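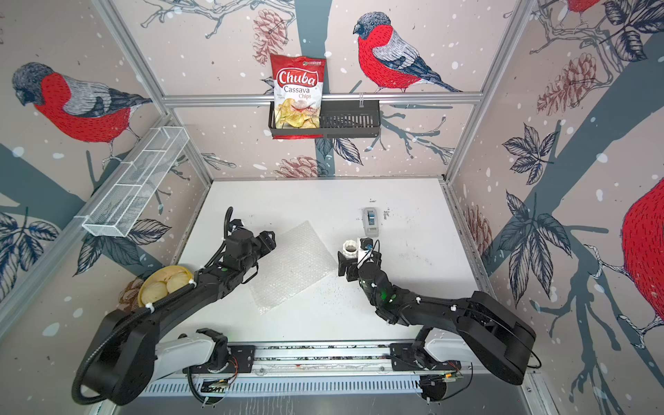 Chapter 7
Packing Light Goods: Cushioning and Film

A bag of chips weighs very little and takes up a lot of space. Most of what the buyer carries home is air, and the air is there on purpose. It keeps the pieces from rubbing against each other and takes some of the pressure when another package leans on the bag. Goods of this kind are called light goods in this book, and they are packed by different rules than canned food or bottles.

Chapter 6 dealt with heavy goods, where the carton has to hold up under the weight of its own contents. With light goods the contents put almost no load on the carton. Damage comes from outside: a box stacked on top, a corner pushed in, a strap pulled too tight. The packer's work is to keep the item away from the carton walls and to stop it from moving.

7.1 What cushioning does

Cushioning has two jobs. It fills space, and it slows down a blow. Crumpled paper is good at the first and fair at the second. Bubble wrap does both, as long as the bubbles are still full. A strip that has been used many times has lost part of its air and should be treated as filler only. 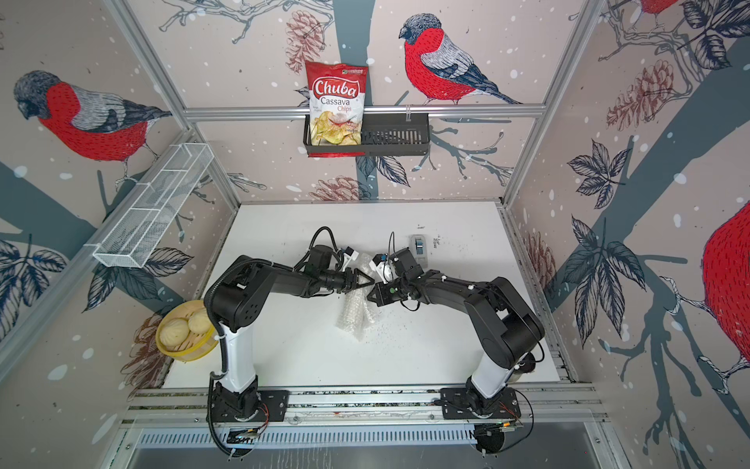

Short strips are often wasted. They are too small to go all the way around an item, so they are crumpled and pushed aside, and a new length is cut from the roll. At the Clirden packing room, where many of the exercises in this book were first tried, short strips are flattened and kept for corners. A corner needs 2 layers, and a strip that is too short for a carton side is usually long enough for that.

Foam is covered in section 7.4. It cushions well but sheds crumbs when it is torn by hand. Crumbs left on the packing table stick to tape and weaken the seal, so the table is wiped before any carton is closed.

7.2 Handling clear film
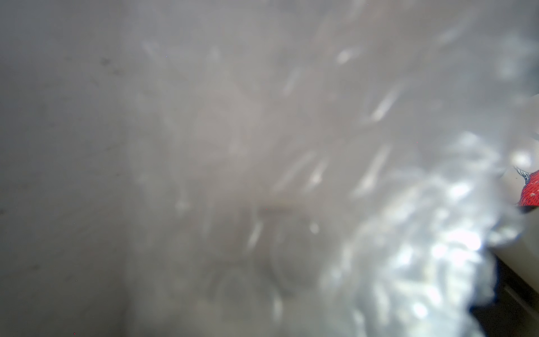 Gaétan Hawthorne

Clear plastic is harder to judge by eye than paper. Creases catch the light and hide small tears, and a folded piece can look like a single layer. Check it by touch. Run a thumb along the edge until the layers separate, then spread the piece on the table and press it out from the middle.

Before starting the exercises, set out the following:

One bag of chips or a similar light item
A carton at least a hand's width longer than the item
Bubble wrap, including used strips
Packing tape
A marker

Exercise 7A begins with the item unwrapped in the open carton. Close the flaps without taping them, tilt the carton to each side, and write down what you hear.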